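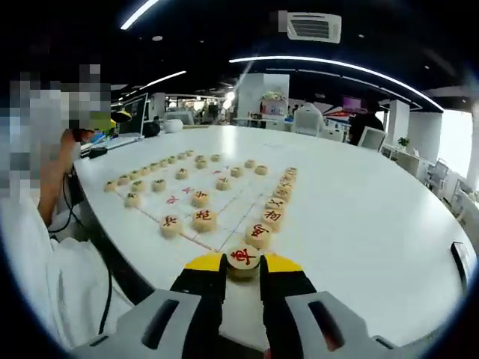
Would it know it had lost, Thư Khúc wanted to know. Sơn Đặng said that losing was outside the specification. The task was to set out a xiangqi board, and the task ended there.

Okon held its open day in October. Visitors signed in at 2 p.m. and were shown the oval table, the chess set and the procedure. An operator closed the gripper on a piece, carried it to a point on the grid and released it. The log recorded finger width and position. There had been some 2000 placements so far, and 322 of them were marked for review.

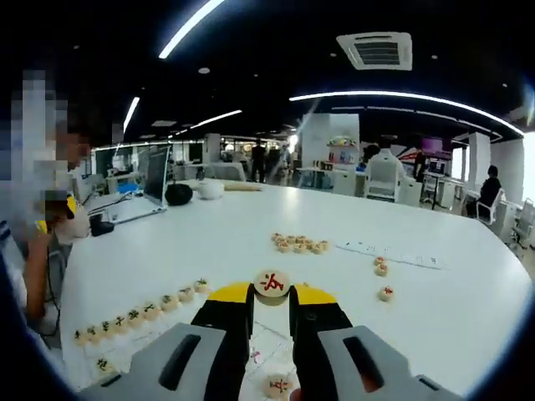 Review meant that Sơn watched the recording and typed a cause. He had 22 causes to choose from. Number 6 was hesitation.

"Whose?" Thư asked.

"The field doesn't say."

She asked to try. He handed her the grips and read out the safety note. She picked up a horse, held it over the board for a while - her grandfather had always set the horses last - and put it down on its point. The log accepted it.

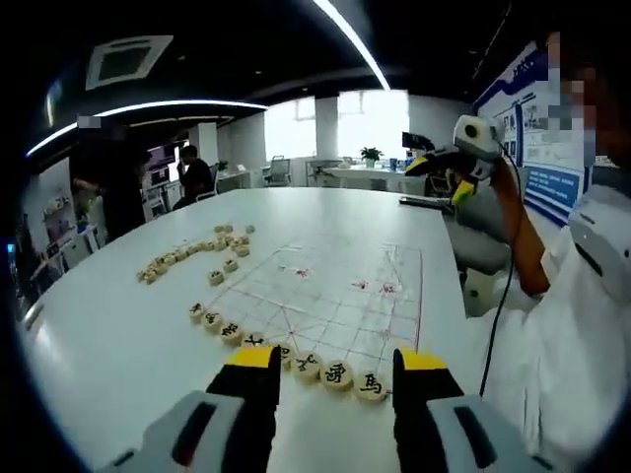
The near rank, with the horse at the right.

Sơn opened the entry, selected 6, and then cleared it. He left the field blank and called the next visitor.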